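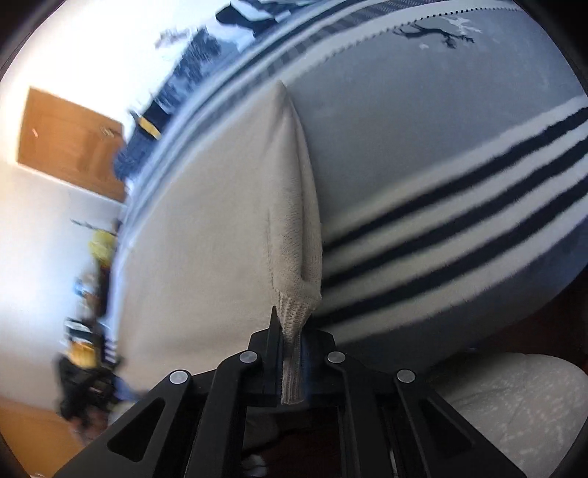 Foto: equipo Talton / Y. Sedgwick

Proyectos > Robótica > Memorias de alumnos
Categoría: Manipulación y automatización

Memoria del proyecto Talton: agarre de prendas pequeñas
25 de julio de 2018

3. Pinza manual y toma de datos

La pinza negra de mano consta de dos dedos en ángulo montados sobre placas planas con recortes triangulares. El calcetín beige se sujeta por el puño, sobre la cama, y se registra cada intento con la cámara de la propia herramienta. El objetivo es reunir demostraciones de agarre en un dormitorio corriente, con ropa y objetos alrededor, antes de pasar al brazo Plalton.

Se grabaron 294 secuencias. Tras la revisión de Trevor Haworth se descartaron 104 - casi todas por desenfoque en los giros rápidos - y las restantes se etiquetaron con Fusevix.

El punto de agarre se fijó en el puño acanalado. En la punta, el tejido se deslizaba entre los dedos y hubo que repetir demasiadas tomas.

Queda pendiente para agosto:
- calibrar de nuevo la apertura de los dedos
- repetir la serie con prendas oscuras
- ampliar el conjunto a 1000 secuencias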